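Hand-held gripper: inspection checklist after the dropped part
Bovero workshop, bench 2
Filled in on 4 August 2018

Reason for this inspection

During the morning run the tool let go of a Sullix housing while the operator was lifting it. The housing fell on the bench and from there to the floor. There was no injury, but the operator had one hand below the part, and for this reason we treat it as a safety matter and not only as a lost part. The trigger was still pulled when the part fell. We have the log file for it: the closing force was set to 84 and the software did not report any fault.

The tool was taken out of use the same morning. It has made 1,067 cycles since the last change of finger pads. The limit in our own plan is higher than this, so on paper the pads were still good.

How to read the list: OK means checked and accepted. NOT OK means the tool stays out of use until the point is closed. OPEN means I could not decide alone.

Part A – Before touching the tool

A1. Battery removed, trigger released. OK.

A2. Tag "do not use" fixed to the handle. OK. The first tag was only paper with tape and it came off. I have put a plastic one.

A3. Log file copied before the restart. OK. Please do this always before you restart the tool, otherwise the last cycle is overwritten. We lost a log this way in March.

A4. Safety glasses on, sleeves closed. OK.

Part B – Fingers and pads

B1. Screws of both fingers tight. NOT OK. One screw of the left finger could be turned by hand. It was not out of its hole, so from above it looked normal. I cannot say how long it was like this.

B2. Thread-locking paste present on the screws. NOT OK. Nothing on the loose one, old dry rests on the others. The Ludatden manual asks for new paste each time a finger is taken off. I think we have skipped this at the last pad change.

B3. Pads without cuts, no part lifting from the finger. OPEN. I find no cut. At the lower end of the left pad I can move the edge a little with a fingernail. The manual says nothing about this case, I have written to the supplier.

B4. Pads clean. NOT OK at first, OK after cleaning. There was a thin film of oil on the right pad, which I believe comes from the housings. Clean with the blue cloth and alcohol, never with the degreaser from the wash area – it makes the surface hard.

B5. Both fingers at the same height when fully open. OK. Checked by eye over the white table, nothing between the fingers. The coating has small scuffs and is not even everywhere, but the upper corners are level.
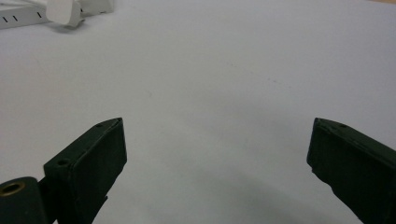 B6. Fingers meet along the full length when closed. NOT OK before tightening, OK after. Before, a strip of paper could be pulled out at the tip with almost no force. After tightening it tears.

Part C – Body and bracket

C1. No cracks in the bracket. OK, checked with the lamp on both sides.

C2. Metal insert sits firm in the bracket. OK. It does not turn when pressed with the thumb.

C3. Joint between bracket and finger free from dirt. OK after brushing. Some white dust came out.

C4. Cable not pinched when the handle turns. OK.

Part D – Function test

D1. Open and close without a part, 400 cycles. OK. No strange noise, and the screws did not move after the test. I marked them with a pen line so the next person can see it at once.

D2. Hold a test weight for two minutes. OK on the first and second try. On the third try the weight went down by a few millimetres. NOT OK for this reason, even if it did not fall.

D3. Warning sound when the grip is lost. NOT OK. I pulled the weight out by hand and no sound came. The function was switched off in the settings. It is now on again, and it sounded in the repeat test.

Comments

The loose screw is for me the most probable cause, together with the oil on the pad. But D2 shows that tightening alone is not enough, and I do not want to close the report with only one cause.

The switched-off warning did not cause the fall. It took away the second or two in which the operator could pull back the hand. Please do not switch it off because of the noise. If it disturbs, speak with the shift lead and we can lower the volume.

The second tool, used on the Huamán line, has the same fingers and had its pads changed in the same week. It must be checked for B1 and B2 before the next shift.

To be done

New pads on both fingers, new screws, new paste.
Repeat D2 with five tries instead of three.
Add "paste renewed" as its own line in the pad change sheet.
Answer from the supplier for B3 – waiting.

Result: tool NOT released.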